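Hand-held grippers: blue pads or bare fingers?
Forum > End effectors > Fingers and pads

torquemonger
Spent an afternoon with a pair of linkage grippers, the kind you hold and squeeze yourself, packing odds and ends into a cardboard box on a plaid cloth. I wanted to like the Garkitz set better. It cost 1,220 and came with a pouch. The Nouri pads cost 2 a pair and grip metal cylinders just as well, which has put me off pouches. Blue pads on a dark metal cylinder, other hand on a shiny gold roll:
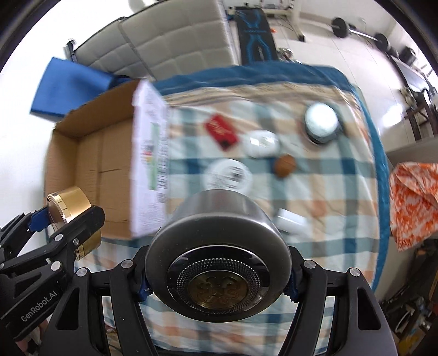

Bahman Rezaei
Cylinders flatter everybody. Two parallel pads and a round side, my toaster could manage it. Try something squashy and then tell me the cheap pads are equal.

torquemonger
Your toaster is welcome to apply. I did 200 grasps per pad set and the gap was small enough to be my own thumb getting tired.

gastero_fan
Disagree with both of you. The pads hardly matter, it's the camera. With a wide lens I can judge the finger opening before I commit. With my old narrow one I was docking by faith.

torquemonger
Fair. I do line up better when both pads and the whole box are in view. Fingers open over the jars and the rest:

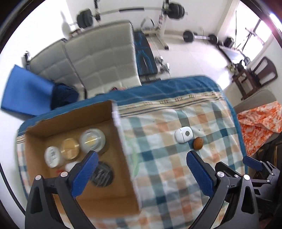
Part two: wrist camera or overhead?

Bahman Rezaei
Overhead. I logged 1,539 tries at Grulstead with a wrist camera and my own fingers hid the target at the worst moment nearly every time.

gastero_fan
Then tilt it.

Bahman Rezaei
I tilted it. Now I have a lovely view of my sleeve.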